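The night the stop button did nothing
9th November

The picking cell at Semple had been running for 31 days when it ignored its own emergency stop. The line lead who pressed the button is cheerful about it now. "I pressed it the way you press an elevator button," she says. "Then I pressed it again, also like an elevator button."

Crates, rollers and the red button, during picking work at the cell:
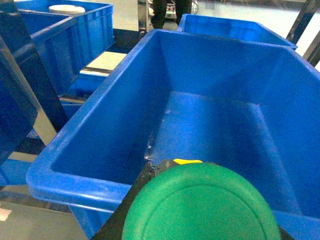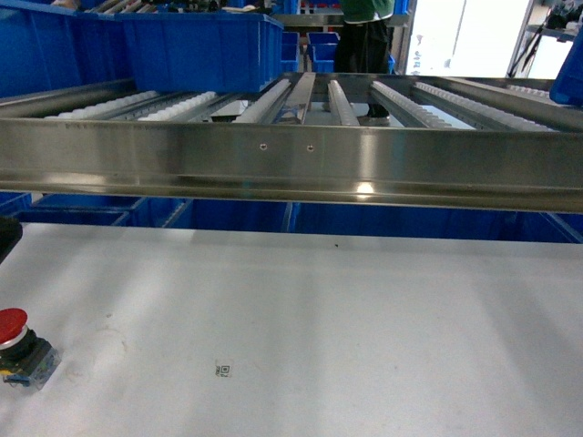 What went wrong

The arm had been moving parts between blue crates, a job she describes as "tidying up after itself forever." A round lid slipped in the grip, the software lost track of it, and the arm kept pushing down into the crate floor. She hit the stop. The arm went on pushing for 8 seconds, until a coworker cut the power at the wall.

"Eight seconds is a long time to watch somebody lean on a crate," she says. "The crate took it better than I did."

The fault was in a relay module from Umgate. Two contacts are supposed to open when the button goes down, and both had welded shut. The monitoring circuit that should have caught the first one had been bridged during setup, with a neat little jumper and no label. She asked who put it in. "I got a lot of people looking at their shoes."

What changed

The jumper is gone and the relay has been replaced. Dasero, which maintains the cell, now tests the stop at the start of every shift and writes down the result. The old schedule called for a test every 1,000 hours, and the cell hadn't got that far.

There is also a force limit on the downward move, so a lost part ends in a halt and a beep. It has beeped seven times this week. "Mostly lids," she says. "It has a thing about lids."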